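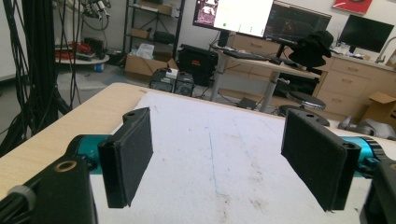

Lionel Lefèvre
Press Officer, Sistex

April | By Lionel Lefèvre

Newsroom > Press Releases > Events

Sistex opens Irkmont workshop to visitors

IRKMONT – Sistex welcomed 41 visitors to its Irkmont workshop this month for a demonstration of Grolo, the company's program for teaching robots to handle everyday objects.

Guests came from local manufacturers, two technical colleges and the town's business association. Groups of eight were shown how staff record handling tasks with a hand-held gripper at a table. The gripper has two fingers faced with foam pads and is moved by a person, and the recordings are later used to train robot arms.

Visitors were then invited to try the gripper for themselves. Most chose to pick up and put down small household items, and several stayed on to ask about finger pads, cabling and how long a session takes.

Grolo now holds almost 2,000 recorded tasks. Ms. Ionescu, who leads the program, said the questions were practical ones. "People wanted to know what happens when the gripper drops something. We keep those recordings too," she said.

A second open day is planned for the fall. Companies and schools wishing to attend should write to the Sistex press office in Irkmont. Places are limited by the size of the workshop.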